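Finish bench, July 22, 2026

Carried on with the stain samples for the Ornov tables. The boards from Kyriakidis are plain beech, planed and cut into offcuts, and they have been sitting in the shop long enough that I trust them. Moisture meter gave the same reading on both faces. Numbered each one in pencil on the back before doing anything else. Last time I numbered them after and had two I couldn't place.

Sanding: 120, then 180. Stopped at 180 on most of them and took two pieces up to 240 to see what the extra step does. It closes the surface enough that the stain goes on noticeably paler, and the pores don't take it evenly. No reason to go past 180 on this job. Vacuum first, then a damp cloth to raise the grain, let it dry, one light pass by hand with the worn 180. The ones where I skipped the damp cloth came up fuzzy after the first coat and had to be knocked back, and that took color off the edges.

Stain is the water-based Finwood brown, with red added from the small bottle. Mixes by weight:

A – Finwood brown straight from the can. Too gray once it dries. Fine next to walnut, wrong for this.
B – 2 parts red to 33 parts brown. Warmer. Looks good wet and loses most of it dry.
C – 3 parts red to 23 parts brown. Closest to what Ornov asked for. Still muted, no orange in it under the window.
D – C with a splash of water. Streaky in a bad way, lap marks everywhere. Dropped.

All wiped on with a folded rag, left for two minutes by the clock, wiped off along the grain. Beech blotches if the rag goes around in circles, so don't. End grain got a coat of thinned shellac beforehand, otherwise it goes nearly black. On sample 6 I forgot the shellac and that is exactly what happened. Kept it anyway, as it's useful to show people.

For the darker streaks I tried going back over C with a nearly dry brush and mix A, dragging it in long passes while the first coat was just past tacky. It needs a loose hand. My first attempts looked like a barcode. Better when the brush changes pressure partway along and some of the strokes run out before the end of the board. Wiping lightly after a minute blurs the edges and settles it down. I would not want to do this across a joint between two boards, so the glue-up has to happen before staining, and that means moving the clamps off the long bench.

Topcoat: Drostetti hardwax oil, satin, thin coat, buffed. It pulls C a little more toward red and deepens the streaks. The matte one makes the whole thing look dusty. I put a wet mug on both overnight and neither marked, but that was only one night and I'd like to leave something greasy on them as well before saying so to anyone.

Still to do:
Full-width test panel in C with the dry-brush streaks, at least as wide as the real top.
Check C beside a pale floor board under the shop lights as well as by the window. It shifts.
Ask Kyriakidis if the September delivery comes off the same stack. If it doesn't, the whole set gets done again.
More lint-free rags. The blue ones shed.
Lid on the red bottle is cracked, decant it.

Edges are undecided. A thin dark edge would suit the table and would hide knocks, but it has to be masked, and the Finwood creeps under tape unless the first coat is sealed. Tried it on one offcut with a knife line scored along the edge first. Cleaner, slower. The bleed on the unscored one went in a good quarter inch.

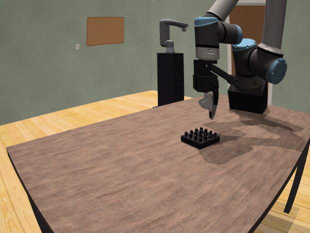
Muted reddish brown with darker streaks in both, and C dries near enough to that. 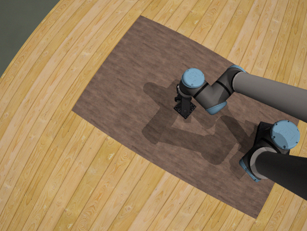
Themis Ververidis wrote in the margin that C is fine but the streaks on the samples are too evenly spaced, and that a full-width panel will make it worse. Themis would stain the top in one go with two rags, skip the brush on the outer boards, and leave the edges alone until Ornov has signed off on the color.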